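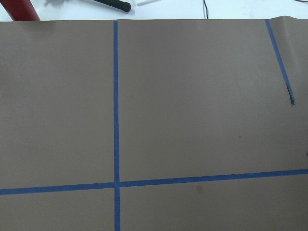 Prep table, paper down and tape lines on.

Flornanura kitchen group, minutes, Sep 17, 2024

Present: Crisóforo Rosales (chair), Lensa Chala, Birthe Mikkelsen, Dagný Riis (minutes). Apologies: Sólveig Hjaltadóttir, at Canlow all day, sent notes by email.

1. Last minutes. Read, ok. One correction, the sink quote was from Vigfúsdóttir not Bullitz. Dagný to fix.

2. Table layout for the drinks station. Long item. Brown paper over the white top, blue tape for the zones. Lensa likes it, wipes of crumbs get lifted off with the paper and we start over. Birthe finds the zones too uneven, the lines slant and people will put the board wherever. Crisóforo: doesn't matter if the lines are square, matters that everyone knows which box is cutting and which is pouring. Agreed to keep tape.

Corner of the paper curls up top right. Needs taping down on the edge, not just across. Torn tape ends to be cut with scissors from now on, Birthe asked for this to be minuted.

Sólveig's email: has anyone asked if the tape marks the table top if left on over the season? No one had. Lensa to ask the landlord. Tape comes up after each session until we hear back.

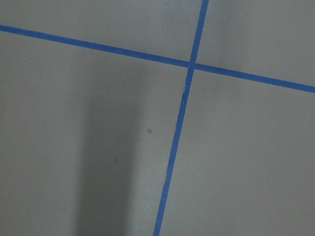
Tape stock. 3 rolls left in the drawer, the narrow blue kind. Crisóforo has the receipt somewhere. Reorder with the paper, same supplier, spend up to $100 without coming back to the group. Anything over that comes here first.

3. Labels for the zones. Short discussion, no decison. Marker on tape is hard to read when hands are busy. Birthe will try cards. Back next meeting.

4. Lemon water and mocktails for the open evening.
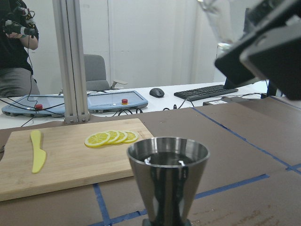
325 words | 2 min read

Lemons get sliced thin, laid out overlapping on the board so whoever is pouring can take one without digging. Yellow plastic knife ok for this, Lensa says it is plenty for lemons and she is happier with the younger ones using it. Birthe would prefer a proper knife for the adults' table. Both, then. Steel cup stays next to the board, right hand side. Sólveig (email) wants a second cup so there isnt a queue. Agreed, Dagný to buy.

Boards washed by hand and stood up to dry, not left flat on the paper.

5. Money. Balance $664 before the paper and tape. Open evening budget $325, agreed. Crisóforo to keep lemons on a seperate line this time, in April they went in with cleaning.

6. AOB. Cupboard key is with Birthe. Bullitz still want a date for the shelf, Lensa to ring.

Next meeting: date by email, same room.

DR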